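### 4.2 Why households clean when they do

The first surprise in the Karnstead diaries was how little cleaning follows a plan. We had asked 222 households to write down every cleaning task they did at home, with a time of day and a few words on what set it off. Of these, 168 kept the diary going for the full four weeks, and between them they gave us 1756 entries to work with. It is a wonderful body of material! People wrote about crumbs, bathtub rings, muddy hallways and the tops of refrigerators, often at far greater length than the form allowed for.

We sorted the entries by trigger, using the scheme set out in Section 3. A *scheduled* task is one the writer did at a time fixed in advance. A *noticed* task began when the writer saw, smelled or touched something. A *social* task was set off by another person, whether a guest on the way or a remark from someone in the house. Two coders read every entry separately and then met to settle the ones they had placed differently, most of which lay on the border between noticed and social. (If a mother-in-law is due at six and the writer suddenly sees the baseboards, which is it? We coded such cases as social, but we can see the argument for the other side.)

Noticed tasks were the largest group in all three neighborhoods. They were also the shortest, and the ones most likely to grow. A typical entry from the Duggan neighborhood starts with a sticky cabinet handle at 7:40 in the evening and ends an hour later with every jar off the shelf. We call this pattern *spread*, and we found it far more often in kitchens than in any other room. Bathrooms, by contrast, were mostly scheduled, and the writers who cleaned them on a schedule rarely wandered outside it.

What makes spread so interesting is that it cuts across the usual split between tidy and untidy people. Writers who rated themselves as careless housekeepers in the opening survey showed as much of it as those who rated themselves as careful. The difference lay in where it stopped. Careful housekeepers tended to stop at a room boundary, while careless ones stopped when they ran out of time, and they said so with great good humor.

Flat, pale surfaces had a special place in the diaries. Tables and counters came up again and again in noticed tasks, and many writers explained that they had gone over to white or cream furniture and now wiped it more than they ever wiped the old dark pieces. Liquids with some color to them, such as tea, juice and broth, were named more often than clear ones (Figure 3).

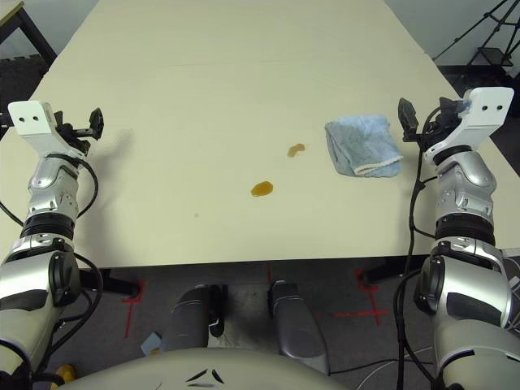

**Figure 3.** Orange-brown spills on a cream-white tabletop, with a folded light blue towel.

Color contrast can only be part of the story, though. In the Jurnari neighborhood, where more homes had dark wood, writers reported spills on tables nearly as often, but they gave touch as the trigger: a sleeve that stuck, a sheet of homework that would not lift. We find this a lovely result, and one that earlier survey work could hardly have picked up, as most questionnaires ask only how often a surface is cleaned.

We also looked at tools. In 78 entries the writer broke off the task to fetch or replace something, most often a cloth. Storage seems to matter here. Where the cloth lived in the same room, writers described the job in a few words; where it lived elsewhere, the trip itself often set off a second task on the way. Several of the longest chains in the Flallari neighborhood began with a walk to the linen closet.

These patterns rest on what people chose to write down, and very small jobs were surely left out. Section 4.3 compares the diaries with the follow-up interviews and takes up the question of who in the household did the noticing.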